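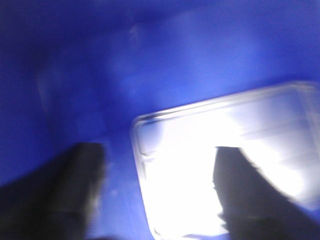 Clear container in the blue bin

From: Janard
To: Long Shelf reading list
Date: Sun 2 June
Subject: Re: The Zuvden books, where to start?

On the list last week, Nair wrote:
> I finished The Salt Assessor last night and I'm a convert. All 671 pages
> in five days. The world feels completely lived in, the tax system makes
> sense (!), and the ending floored me. I really think Zuvden is the best
> invented country anyone has given us in years. Start with book one and
> don't let the slow opening put you off. By the time they reach Sevberg
> you won't be able to stop.

I did start with book one, in May, on the strength of two earlier posts like this one, and I'd like to put in a word for the other side before anybody else spends the money.

The slow opening is 200 pages. That isn't an opening, that's most of a book. In it we get a funeral, a long dispute over harbor fees, and a map lesson thinly dressed up as a conversation between a father and son who both already know where the river is. I kept waiting for a reason to care which brother got the post. Sevberg does pick things up, I'll grant you. The siege council is good, and the chapter where the clerks argue over who has to open the gate is the one place where I laughed.

As for "lived in," I'm not sure what people mean by that anymore. There are 72 named characters in the list at the back and I could tell perhaps a dozen of them apart. They have different jobs and different hats. They all talk like the same dry, clever person who has read ahead.
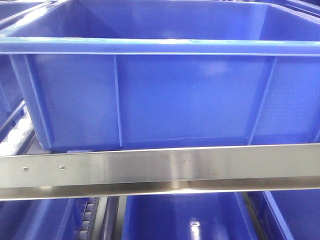 The ending is where I part company with Nair completely. The assessor works out the whole conspiracy from one ledger, in one night, by candle, and every person he accuses confesses on the spot. Has anyone here ever tried to find a single fact in a stack of old accounts? My own tax papers live in a big blue plastic bin much like that one, with the same thick rim and the ribs down the front, and it takes me a weekend to find a receipt I know is in there. I could forgive the candle if the ledger had been set up earlier. I went back and looked. It gets one mention, in the funeral chapter, and it's described as a hymn book.

Nair, if I've missed a hint somewhere, tell me the chapter and I'll reread it.

I'm also doubtful about this being a planned series. Book 2 is said to go back forty years and follow the grandfather, who was the least interesting person at the funeral, and he was the one in the coffin. Has anybody read it yet? Does the prose loosen up at all? I'd borrow it from the library for another council scene as good as the Sevberg one, but I won't be buying it.

My copy of book one is free to anyone on the list who'll pay the postage. The spine is cracked at the gate chapter.

Janard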